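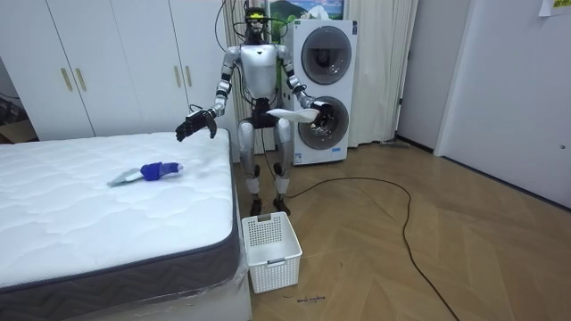 Valdis Luik wrote to us in July that his members had stopped telephoning the ticket office to ask how to give back a seat, and that the staff now spend match mornings on other work. He added that he would have liked the guest pass to be available from the first season.

Skudside Season Access
by Brutex

Skudside is a digital season ticket service for sports clubs with numbered seating. It replaces the printed season card with a pass held on the supporter's phone, and it allows a supporter who cannot attend to return the seat to the club for that match. The club may then sell the seat again, offer it to another member, or leave it empty.

The service is intended for clubs that manage their own ticket office. It does not require a new website, and the club keeps its own prices, seating plan and membership rules.

How a seat is returned

The supporter opens the pass, selects the match and confirms. The seat becomes available to the ticket office at once. A supporter may withdraw the return at any time until the seat has been sold. Once it has been sold, the pass for that match is closed and the supporter is notified by text message or email.

Clubs decide what the supporter receives in exchange. Most choose a credit toward the next season, paid only when the seat is sold. Others give a fixed credit for every return made before 10 a.m. on the day of the match -- this tends to bring in returns earlier, which helps when a fixture is in demand.
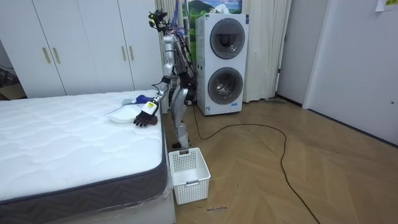 Guest passes

A season ticket holder may send the pass to a guest for a single match. The guest does not need an account. The club can limit the number of guest passes in a season, and can restrict them to certain stands. Reduced-price tickets for children and students may be passed only to a guest in the same price group, unless the club sets a different rule.

At the gate

Passes are read with the Rana handheld reader. Rana stores the full list of valid passes before the gates open, so entry continues if the network connection is lost. Used passes are matched again when the connection returns. Printed tickets with a standard barcode can be read on the same device, and a club may run both kinds side by side for as long as it wishes.

Each reader is supplied with a charging cradle, a wrist strap and 2 batteries. Spare batteries may be ordered separately.

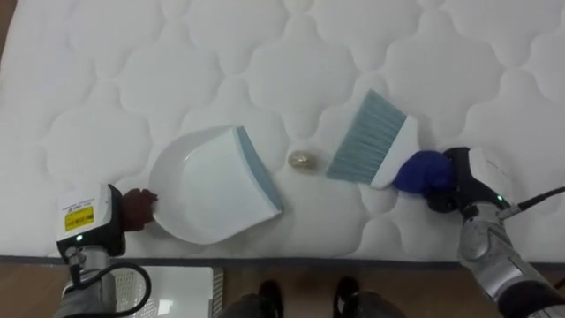
White dustpan on a quilted mattress

Plans and prices

Small Ground: $69 per month, for clubs with up to 200 season ticket holders.
Full Ground: price on request, for all larger clubs.
Rana reader: $559 each, purchased outright.

Monthly fees are charged during the playing season only. There is no charge to supporters for returning a seat or sending a guest pass. Card payment fees on resold seats are set by the club's own payment provider and are not included in the prices above.

Setup and training

Setup begins with the seating plan and the current list of season ticket holders. Both may be sent as ordinary spreadsheets. Our staff check them for duplicate seats and missing contact details, and return a list of questions to the ticket office
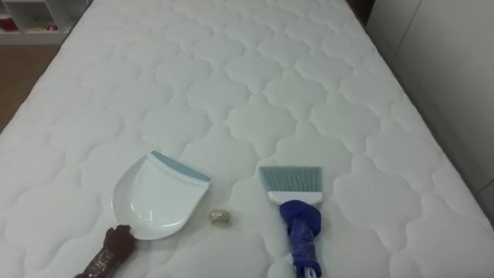
before any passes are issued. Clubs should allow time for this stage, particularly where family seats have been registered under one name. Training is given online to ticket office staff and, separately, to gate supervisors.

Supporters who do not use a smartphone may be issued a plastic card with the same rights. Returns for card holders are made by the ticket office on their behalf.

Orders and questions

Sales: Dzintra Petrauskas
Technical support: Iolo Owen

Support is available by telephone on match days until one hour after the final whistle.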